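We use cookies to keep you signed in and to remember your display settings. Accept all / Manage choices

Moved my film scanning from a flatbed to a camera and copy stand this winter. I've now done over 2,000 frames this way, so I'm putting my notes in one thread.

The old setup was a flatbed I used for seven years. It still works. It was slow, and the holders had warped enough that the corners of each strip went soft.

New setup: an Ivalmont copy stand, a used macro lens, a Vinport light panel and a plain metal film holder. The camera is the one I already had.

The stand is the heaviest thing on my desk and I'm fine with that. I tried a tripod with the center column turned sideways first. It sagged a little during every roll and I had to refocus all the time.

Getting the camera parallel to the film matters more than anything else I changed. I lay a small mirror where the film goes, look through the lens, and move the camera until the lens reflection is dead center. Then I lock everything down.

I check it again if I bump the desk. Otherwise I check at the start of each session.

Focus is manual, magnified live view, on the grain. Don't focus on the subject in the picture. If the photographer missed focus in the first place you'll be chasing something that was never sharp.

Aperture is f/8 on my lens. Wider and the corners go off, smaller and the grain starts to look mushy. Your lens may be different, so shoot the same frame at a few settings and compare the corners.
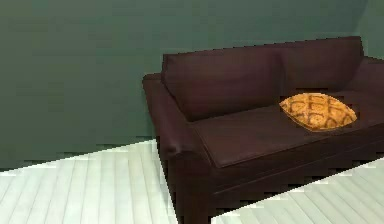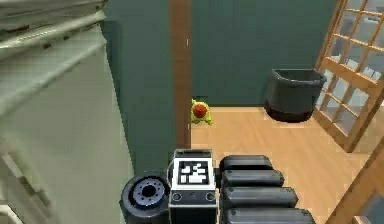 First one: dark brown sofa, gray-green wall.

Back to the light. The Vinport panel is even enough across a 35mm frame. For medium format I can see a slight falloff on one side, and I fix it in software with a blank shot of the panel.

Keep some space between the panel and the film. When the film sits right on the diffuser you see every speck of dust on it. I raised the holder on two wood blocks and most of my "dust on the negative" went away.

Turn the room lights off. I resisted this for a while because I like being able to see what I'm doing. There was a faint reflection of my ceiling light in the shadows of a whole batch and I had to redo it.

Dust: rocket blower on both sides, then a soft brush if something is stuck. I quit using canned air after it spat on a strip.

I wear cotton gloves for the first roll and then forget them for the rest. Holding the strip by the edges has been good enough.

Speed is where the difference shows. A roll of 36 takes me less time than it takes to drink a coffee, once the stand is set up. On the flatbed I'd start a strip and go do the dishes.

I shoot tethered with a cable release. If you don't tether, use the self-timer. Pressing the shutter by hand blurs the grain even on a heavy stand.

Color negatives are still the hard part. I set white balance off the unexposed film between frames, then invert. Doing it that way gets me close, and I adjust by eye. Skin tones on old drugstore film come out a bit green and I haven't solved that.

Black and white is easy. Invert, set the black and white points, done.

Slides are easy too, except the dense ones. For those I bracket and pick the best exposure. I've tried merging them and it's rarely worth the trouble.

The macro lens came from Arumugam, the used counter place in Tramemdale. It was listed with "light wear." The focus ring was stiff and they cleaned it without charging me. The glass is clean.

What I'd skip: the fancy holder with the motor feed. I borrowed one for a weekend. It was fine on fresh rolls, but most of my film is cut into short strips and it wouldn't pull those through.

What I'd buy sooner: the heavy stand, and a bubble-free glass insert for curled film. Some of my older strips curl so much that nothing else holds them flat.

File names are roll number, then frame number. I write the roll number on the sleeve in pencil before I take the film out. I got this wrong once and spent an evening matching pictures to sleeves.

I keep the raw files and the inverted versions on separate drives. The negatives go back in the binder. I'm not throwing any film out.

Next up is a box of 120 from a closet. It has no labels, so that will be slow. I'll add to this thread when I get through it.

Last updated in March

Tags: film scanning, copy stand, macro, negatives, camera gear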